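3.2 Collection procedure

Data were collected by students enrolled in the second-year practical at Pultarari as part of their assessed project work. Students worked in pairs, with one operator holding the gripper and one recorder who reset the objects, kept the episode log and called the start and end of each attempt. The two roles were exchanged after every block of episodes. No pair collected for longer than 2 hours in a single sitting, a limit introduced after the pilot phase, in which the error rate in the log rose towards the end of longer sittings.

The task family, referred to below as Premora, consists of packing small household goods into an open container. Each episode begins with the container open and the goods spread over the work surface. The operator picks the items one at a time and releases each inside the container. An episode is closed when the last item has been released or when the recorder calls a stop. Stops were called if an item left the work surface, if the operator's free hand touched an item, or if the same item had been dropped three times. Stopped episodes were kept in the raw set but left out of training.

Item layouts were not prescribed. In the pilot phase we issued printed layout cards, and the recorders followed them closely enough that the policy learned the card positions and failed when an item was moved by a hand's width. The cards were withdrawn. Recorders were told only to vary the spacing, to let items touch or partly cover one another now and then, and to change which item lay nearest the operator. Soft packaging was preferred to rigid packaging, as the flat edges of a filled bag are harder to grasp than the sides of a tin or a box, and the rigid items in the pilot set had been solved early.

Work surfaces were covered with a plain cloth or sheet where one was available. No attempt was made to remove wrinkles. Backgrounds were likewise left as found, and students were asked to collect at home or in shared rooms as well as in the teaching laboratory. This decision increased the variation in lighting and clutter at the cost of control over both. The effect of this choice is examined in Section 4.3.

3.3 Filtering and labelling

The full collection comprised 2,000 episodes. Each was passed through an automatic check for dropped frames and loss of tracking, and was then reviewed by a pair other than the one that had recorded it. Reviewers marked the moment of first contact, the moment of release and any regrasp in between. Disagreements between the log and the review were settled by Wulan Purba, who supervised the practical and took no part in recording. A held-out set of 400 episodes was fixed before training began. It was drawn by site, so that no room in the held-out set also occurs in the training set.

Figure 5 gives a representative start state from one of the home sites.

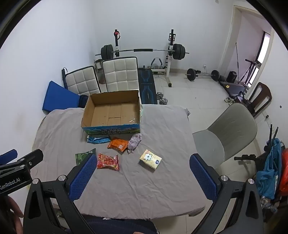
Figure 5. Start state of a Premora episode at a home site, seen from the gripper. Snack bags and smaller packets lie in front of the open box.

Labelling took longer than recording. The main difficulty was the moment of first contact, which reviewers placed early when the finger pads passed over an item and late when the item was approached from the side. We therefore treated contact as an interval. The interval opens when either pad first touches the packaging and closes when the item begins to move with the gripper. Training on intervals in place of single time stamps removed most of the premature closing seen in the pilot policy, although it did not remove it for very thin packets.

3.4 Policy training

Two policies were trained on the filtered set. The first, Grollow, predicts a short sequence of gripper poses from the current view and the gripper opening. The second uses the same encoder with a longer history of views. Both were trained by student groups on the department's shared machines, with the same schedule and the same augmentation. Image crops were kept small, as larger crops tended to remove the container from view and left the policy without a target for release. Hyperparameters were selected on a validation split of the training sites and were not changed once the held-out set had been opened.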